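4. Setting up marker tracking for the hand-held grippers

This section covers the tracking part of the Wosemeo recorder. Do it after the recorder software is installed (section 3) and before you record any demonstrations. You need to repeat steps 6 to 12 whenever a marker is replaced or the head camera is moved on its mount.

The recorder works out where each gripper is from the square black-and-white marker on its front face. It looks for the marker in every image from the head camera, finds the four corners, and turns them into a position and a direction. The result is written to the session log next to the finger opening, which comes from the gripper itself and does not depend on the camera.

Before you start

You need both grippers charged, the head camera, the calibration board, and a table you can sit at with your elbows free. The lens is very wide, and straight table edges will look curved in the raw preview. The software corrects for this once the lens file is loaded.

Caution: Do not wipe the markers with alcohol. The print smears, and a smeared corner gives a position that looks fine in the log and is wrong by a finger width.

Starting the tracker

1. Switch on both grippers and wait for the green light on each body.

2. Plug in the head camera and open the recorder. The status bar should read "camera ready". If it reads "no lens file", go to Settings, then Camera, and load the file that came with your camera. Lens files are not shared between cameras, even of the same type.

3. Open the Tracking tab. Set Left ID and Right ID to the numbers printed on the back of each marker. On the Planatthorpe units the left marker is 39 and the right marker is 202.

4. Leave Marker Size at the value in the settings file unless you have printed your own. If you have, measure the black square from outer edge to outer edge. The white border is not part of it.

5. Put on the head camera, sit down and pick up the grippers. Hold them over the near edge of the table, fingers pointing away from you.
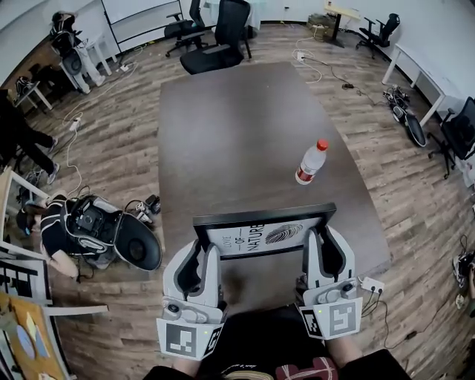 6. Press Check View. The recorder draws a green outline around each marker it can read and a yellow outline around anything square that it has looked at and rejected. Yellow outlines do no harm. Signs, power strips and boxes all set them off from time to time.

7. Tilt your head down until both green outlines stay on without flicker. Then press Set Neutral. The recorder stores this pose as the starting point for the session.

8. Move the left gripper slowly to the far end of your reach and back. Do the same with the right. The outline may go thin at the far end but should not drop out.

9. Turn each wrist inward and outward. Tracking will be lost when the marker faces away from the camera. This is normal, and the log fills gaps of up to 2 frames by itself. Longer gaps are flagged.

Note: If you have a calibration board standing on the floor or against a wall, the tracker may read markers from it. Add their IDs to the Ignore list, or turn the board around. Hakim Ginting's team lost a day of recordings in September to a board that had the same ID on it as a left gripper.

Checking the result

10. Place any small object on the table, such as a bottle, and press Record. Pick it up, put it down in the same spot, and press Stop.

11. Open the session in Replay. The two gripper models should move smoothly and the fingers should close at the moment they close in the video. If the fingers close early or late, run Sync Clocks from the Tools menu and record again. The clocks drift when the recorder machine has been asleep.

12. Look at the line "tracked / total" at the bottom of the Replay window. For a good check run of 2,042 frames, expect only a few flagged gaps, all at moments when you turned a wrist. Gaps in the middle of a straight reach usually mean glare on the marker or a power strip or cable lying across it.

Caution: Anything that rests on top of a gripper adds weight and may slide in front of the marker when you tilt your hand. Clear the gripper before recording real data.

If tracking is poor

Marker never turns green. Check the ID first, then the exposure. Auto exposure is fine in most rooms, but a large white wall or whiteboard behind the table can make it darken the whole view. Set exposure by hand in that case.

Left and right are swapped in Replay. The IDs are entered the wrong way round. You do not need to record again. Use Swap Hands in the Session menu.

Position jumps while the gripper is still. The corner filter is off, or the marker has come loose at one corner - press it down and repeat step 6.

Send logs that you cannot explain to Ratih Ong, with the lens file attached.

Last changed Dec 7, 2019. Step 9 now gives the gap limit in frames.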